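The Kitchen on Two

The lease on the second floor at Forkham ran out at the end of April, and Sinance gave the rest of us until the middle of winter to clear it. By then there were only the two of us left up there. I did the kitchen because I was the one who used it.

I started with the cupboards. There were 20 mugs, most of them from firms that had gone under or changed their names. Four said Lemma, from when we were still called that. I wrapped those in newspaper and put the others in a carton for the op shop. There was a drawer of takeaway menus and soy sauce sachets, and under the menus a birthday card that had never been signed past the second name. I read both names and put it in the recycling.

The fridge had already gone. It had left four dents in the floor, and I kept stepping around them as though it were still standing there.

She came in at eleven with her laptop under her arm and said the desks were finished and the lift was booked for two. She asked what was left. I said the sink.

We had argued about that sink for six years. When they fitted out the floor somebody had picked a double one, and from the first week there were two schools. One said you washed in the left and rinsed in the right. The other said the right was for tipping out tea and nothing else. Then the rack came and went across the left side, and after that everyone washed in the right whatever they believed, and the people who had lost the argument bought their lunch out for a fortnight.

I had written the notice myself. It went up over the bench and it said that the sponge lived at the end of the rack, on the divider side, and was to be put back there. A sponge left in the bottom of a sink goes off in a day. I had typed that as well, and it had been crossed out in biro, and I had typed it again.

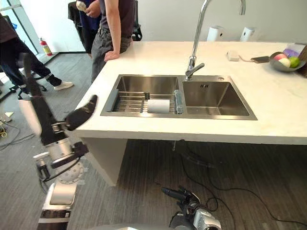 You could leave the rack, she said, they'd be glad of it, whoever gets the place next. I said it was ours. It had come out of the kitty, and I had the docket somewhere. She said nobody was going to chase a rack through the Forkham building, and that the new place at Noltska had a dishwasher in any case.

I said a dishwasher was no good for a single cup.

Then run it with a single cup, she said.

She took an apple out of the bowl and rubbed it on her sleeve. I asked her to leave me one for the train and she said I could have the green. She ate standing up with her back against the bench, the way she had eaten most of her lunches, and looked at the carpet. It was the striped kind that comes in squares. In our first year I had cut my hand lifting one to get at a leak, and it had never sat flat again afterwards.

The agent wanted $900 held back against the cleaning. The quote I'd got was for $814, and I had sent it to him twice without an answer. I told her this. She said it was eighty-six dollars and I should let it go.

I'm not going to let it go, I said.

She said she knew that.

When she had finished she rinsed her hands in the right side and shook them, and looked about for the tea towel, which I had packed. She dried them on her jumper. Then she went down to wait for the truck, and I heard the stair door close behind her.

I ran the hot tap until it came warm. It had always been slow on our floor. I wiped down the bench from the wall forward and did around the base of the tap, where the scale builds up, and then I washed one of the Lemma mugs, which had newsprint on it from my fingers. There was nothing to dry it with. I stood it upside down on the rack and sat on the carton to wait.

At two the lift came up. I put the mug in my coat pocket. I left the rack where it was, and put the sponge back at the end of it, on the divider side.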